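정리수납 생활강좌 5주차 강의노트
주제: 종이 한 장과 돌 상판, 그리고 책상 위에 늘 얹혀 있는 것들

지난주에 옷장 끝내고 다들 지쳐 보이셔서 이번 주는 몸을 덜 쓰는 걸로 골랐어요. 버릴 옷 봉투 들고 계단 오르내리신 분들, 진짜 고생 많으셨습니다. 오늘은 앉아서 할 수 있는 것, 그러니까 책상하고 작업대 위를 볼 거예요. 서랍은 다음 주에 하니까 오늘은 열지 마세요! 열면 또 거기 빠져서 두 시간이 갑니다. 제가 그랬어요.

준비물은 지난주에 말씀드린 대로예요. 마른 극세사 천 두 장, 중성세제 조금, 빈 상자 하나, 연필. 종이 파일은 집에 있는 걸 쓰시면 되고요, 새로 사신다면 Leemans에서 나오는 얇은 것 정도면 충분해요. 두꺼운 걸 사면 꼭 두껍게 채우게 되더라고요.

1. 상판부터 이야기할게요

저는 작업대에 돌 한 장 올려 두는 걸 참 좋아해요. 종이 만지는 일을 하다 보면 바닥이 매끈한 게 얼마나 고마운지 몰라요. 골이 있는 판 위에 종이를 놓고 연필로 쓰면 글씨가 다 덜컹거리잖아요. 나무 책상도 오래 쓰면 결이 일어나서 비슷해지고요. 그런데 반들반들한 대리석 판 위에서는 종이가 쭉 미끄러지고, 모서리 맞추기도 훨씬 편해요.

대신 돌은 까다롭습니다. 특히 대리석은 산에 약해요. 레몬즙, 식초, 탄산음료, 이런 게 떨어지면 광이 죽어서 뿌연 자국이 남아요. 인터넷에 식초로 닦으라는 글이 정말 많은데 대리석에는 절대 하지 마세요. 제가 처음 중고로 들인 판이 그렇게 망가졌어요. 컵 자국 지우겠다고 식초를 뿌렸다가 컵 자국보다 큰 얼룩을 얻었지요 (지금은 화분 밑에 깔려 있습니다).

닦는 순서는 이렇게 해 보세요.

먼저 마른 천으로 가루와 먼지를 걷어 냅니다. 모래 알갱이가 남은 채로 문지르면 잔흠집이 생겨요.
미지근한 물에 중성세제를 한두 방울만 풀어서 천에 묻히고 꼭 짭니다.
한 방향으로 닦고, 깨끗한 물로 적신 천으로 한 번 더 닦아요.
마지막은 마른 천. 물기를 그냥 두면 물때가 앉습니다.

결이 화려한 돌은 얼룩이 잘 안 보여서 더 조심해야 해요. 옅은 단색 돌이면 커피 한 방울도 바로 보이는데, 구름무늬 같은 게 잔뜩 있는 돌은 무늬인지 자국인지 헷갈려요. 이럴 때는 눈높이를 상판 가까이로 낮추고 창문 쪽을 바라보세요. 빛이 비친 면에서 광이 끊기는 데가 있으면 거기가 자국입니다.
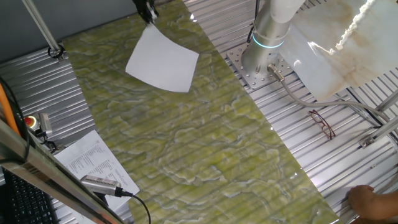
그럼 돌은 이만하고 종이로 갈게요. 사실 책상이 어지럽다고 하시는 분들 이야기를 들어 보면 물건보다 종이가 먼저예요. 고지서, 학교 안내문, 영수증, 설명서, 언젠가 읽으려고 뽑아 둔 기사. 저는 작년 8월에 집에 있는 종이를 몽땅 꺼내서 세어 본 적이 있어요. 약 3,000장이었습니다. 믿기지 않아서 남편한테 다시 세라고 했더니 도망갔어요. 그중에 결국 남긴 게 380장이고, 그것도 절반은 아이 그림이에요. 그림은 못 버리겠더라고요, 그건 저도 어쩔 수가 없어요.

2. 종이는 한 장씩

제 원칙은 하나예요. 더미로 판단하지 말고 한 장씩 들어서 판단하기. 더미를 보면 사람이 겁을 먹어요. 그래서 더미째로 서랍에 넣거나 더미째로 버리는데 둘 다 나중에 후회합니다. 지난 기수에 야이라 아서(Yayra Arthur) 님이 더미째 버리셨다가 전세 계약서를 찾으러 분리수거장에 가셨어요. 다행히 찾으셨고, 이 이야기는 수업에서 해도 된다고 허락해 주셨습니다.

한 장을 들었을 때 스스로 물어볼 것들이에요.

이 종이가 없어지면 누가 나한테 전화할까?
같은 내용을 온라인에서 다시 받을 수 있나?
날짜가 지났나?

첫 번째에 답이 있으면 보관 쪽으로 갑니다. 관공서든 은행이든 학교든, 전화 올 데가 있는 종이는 남기세요. 두 번째가 그렇다면 재활용이고요. 날짜 지난 쿠폰은 고민하지 마세요. 저도 피자 쿠폰 붙들고 한참 아까워해 봐서 압니다.

종이가 말려 있으면 억지로 반대로 꺾지 마세요. 두루마리처럼 말린 건 매끈하고 평평한 데에 놓고 위에 깨끗한 종이를 한 장 덮은 다음, 무거운 책을 얹어서 하룻밤 두면 꽤 펴져요. 돌판이 있으면 여기서 또 쓸모가 있지요. 다만 돌판이 완전히 말라 있는지 손등으로 한번 대 보시고요. 방금 닦은 판에 종이를 얹으면 뒷면이 울어요.

다니차 셰브치코바... 아니, 다니차 셰브치크(Danica Ševčík) 님 성함을 제가 지난주에 세 번이나 틀리게 불렀지요. 죄송합니다! 다니차 님이 질문하신 것도 여기 적어 둘게요. 영수증은 얼마나 두느냐. 감열지 영수증은 어차피 글씨가 날아가니까 보증이 걸린 물건 것만 사진을 찍거나 복사해서 설명서 뒤에 붙여 두세요. 장 본 영수증은 가계부 쓰시면 쓰고 바로 버리시고, 안 쓰시면 그냥 버리세요. 가계부를 언젠가 쓸 거라는 마음으로 모아 둔 영수증이 우리 반에서만 한 상자가 나왔어요.

3. 작은 물건의 자리

안경, 열쇠, 이어폰, 립밤. 이런 건 정리해도 저녁이면 또 책상에 나와 있어요. 저는 이걸 억지로 서랍에 넣으라고 안 합니다. 하루에 여러 번 쓰는 물건은 나와 있는 게 맞아요. 그 대신 나와 있을 자리를 정해 주자는 거예요.

안경은 특히 그래요. 렌즈가 바닥에 닿게 엎어 놓으면 안 되고요, 접어서 다리가 밑으로 가게 놓거나 얕은 접시를 하나 두세요. 저는 Tunard 찻잔 받침 짝 잃은 걸 안경 접시로 써요. 잔은 제가 깼습니다. 에바리스토 콜롬보(Evaristo Colombo) 님은 안경을 세 개 쓰시는데 안경마다 방을 정해 주셨대요. 그 방에서만 쓰고 들고 나오지 않기. 저는 이거 듣고 무릎을 쳤어요.

자리를 고를 때는 팔꿈치를 책상에 붙이고 손을 좌우로 돌려 보세요. 손이 닿는 반원 안쪽은 비워 두고, 반원 바로 바깥이 작은 물건 자리입니다. 오른손잡이시면 전화기와 안경은 왼쪽에 두는 게 편할 수도 있어요. 연필 쥔 손이 자꾸 치니까요. 며칠 써 보고 불편하면 바꾸세요.

4. 전선

제일 질문이 많은 부분인데 제일 짧게 할게요. 전선은 숨기기 전에 이름부터 붙이세요. 마스킹테이프를 플러그 쪽에 깃발처럼 접어 붙이고 연필로 쓰면 됩니다. 스탠드, 노트북, 프린터. 이름 모를 전선이 남으면 그건 상자에 넣고 한 달 기다려요.

상판 위로 지나가는 선은 되도록 책상 가장자리를 따라가게 하시고, 가운데를 가로지르지 않게만 해도 닦기가 훨씬 쉬워져요. 꽉 묶지는 마세요. 급하게 꺾인 데가 먼저 상합니다. 느슨하게 돌려서 내려 보내면 돼요. 그리고 콘센트 앞이나 전원 스위치 앞에는 물건을 쌓지 않기, 이건 꼭 지켜 주세요. 급할 때 손이 바로 가야 하는 곳이에요.

5. 오늘 실습

둘씩 짝을 지어서 상대방 종이 더미를 봐 드릴 거예요. 남의 종이는 희한하게 판단이 빨라요. 단, 결정은 주인이 합니다. 짝은 한 장씩 들어서 보여만 주세요. "이거 왜 아직도 있어요?" 같은 말은 금지입니다 (지난 기수에 조금 다툼이 있었어요).

개인정보가 있는 종이는 가져오지 마시라고 했는데 혹시 섞여 있으면 바로 빼 두세요. 앞쪽 책상에 불투명 봉투를 놓아 둘게요. 실습이 끝나면 각자 쓴 자리를 위에 적은 순서대로 닦고 가시면 됩니다.

6. 다음 주까지 숙제

집에서 상판 하나만 고르세요. 책상도 좋고 식탁도 좋고 화장대도 괜찮아요. 전부 내려놓고, 닦고, 다시 올릴 것만 올립니다. 그리고 일주일 동안 저녁마다 그 위에 뭐가 새로 와 있는지 적어 오세요. 치우지 못하셔도 괜찮으니까 적기만 하세요. 우리 집 식탁 목록에는 택배 칼이 매일 나왔어요. 결국 현관에 고리를 달아서 걸어 두었습니다.

참, 사카모토 다쿠미(Takumi Sakamoto) 님이 돌판을 어디서 구하느냐고 물으셨는데 석재상에 가서 자투리 있냐고 여쭤보시는 게 제일 좋아요. 욕실이나 주방 공사하고 남은 조각이 있을 때가 있거든요. 가장자리를 갈아 달라고 꼭 부탁하시고, 밑에 미끄럼 방지 패드도 붙이셔야 합니다. 생각보다 무거우니 혼자 들지 마시고요.

다음 주는 서랍입니다. 줄자하고 빈 과자 상자 있으면 챙겨 오세요!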